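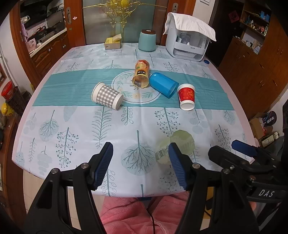 Handheld over the table, cups on the runner, bottle between the fingers

Search tickets Go
Provex Help Desk – Equipment & Purchasing
Views 84 Replies 5 Share

Subject: Handheld gripper order – quote doesn't match, need number for budget
Status: open, waiting on vendor
Priority: high

Opening note
Trying to close the equipment line for January and can't. Quote from Stamex has handhelds and spare finger pads on one line, one price. Purchasing wants them split. Pads are a consumable, handheld is equipment, two different budget codes. Sent it back, same PDF came back with a new date on it.

Need before we sign:
- price per handheld, no pads
- price per pair of pads
- is the cable in the box or extra
- lead time, in writing

Photo is the tabletop task we're buying for. Grasp and move, household stuff – paper cups, plastic cup, bottle, jar. Most of it on its side. If the quote covers some other finger set then it's the wrong quote.

Update 1, 9:40
Called Stamex. They say pads are "included" but can't say how many. Asked again by email so there's a record. Follov quote also in, cheaper per unit, but no spares at all and shipping is left blank. Can't compare the two like this.

Update 2, 11:15
Purchasing asked why we don't just get one arm and skip the handhelds. Answer for the ticket: arm is next year's plan. Handhelds are for collecting demos in homes, one person per unit, no mounting, no floor space. Arm needs a bench and a safety review and we have neither budgeted. Please dont merge the two requests again.

Update 3, 1:30
Spares math. Team wants 80 pads on the shelf. I think that's high. We have no wear numbers of our own yet, so any figure is a guess. Proposal – buy the small pack, log every swap, reorder off the log. Swap log goes in the shared sheet, new tab, one row per swap. Put the object in too (paper cup, jar, whatever), I want to see if the slick ones are harder on pads than the paper ones.

Also props. Paper cups crush, need a line for replacements. Small money but it has been coming out of petty cash and that has to stop. Plastic cups and jars can be reused, no line needed.

Update 4, 2:50
Revised quote from Stamex. Handhelds split out now, good. Total 2,100 before shipping. Pads are on their own line, but the quanity is missing. Replied, asked for that one field. Budget cap still OK if shipping is normal.

Follov came back too – spares extra, sold only with a service plan. Not doing a service plan on a handheld. Marking them as backup only.

Update 5, 4:20
Tried to book the Sveinbjörnsson site for acceptance check. They can give us a table and a kitchen area. Plan for the check, same for every unit out of the box:
1. Open and close on the trigger, look for sticking
2. Pads seated, screws snug
3. Pick up bottle from its side, set down
4. Same with paper cup, look for crushing
5. Check the recording plays back

Any unit fails 1 or 2, goes straight back, don't try to fix it. Fail on 3 or 4, swap pads and retry once, write it down either way.

Still open
- pad quantity, Stamex
- cable in or out – no answer yet, asked twice
- budget code for props
- who signs for delivery

Holding the PO till the first two are in. Will update here, pls don't email me seperately.

Ticket not resolved? Add a reply
Share 0 Comments 5
Contact help desk | © Provex | Back to top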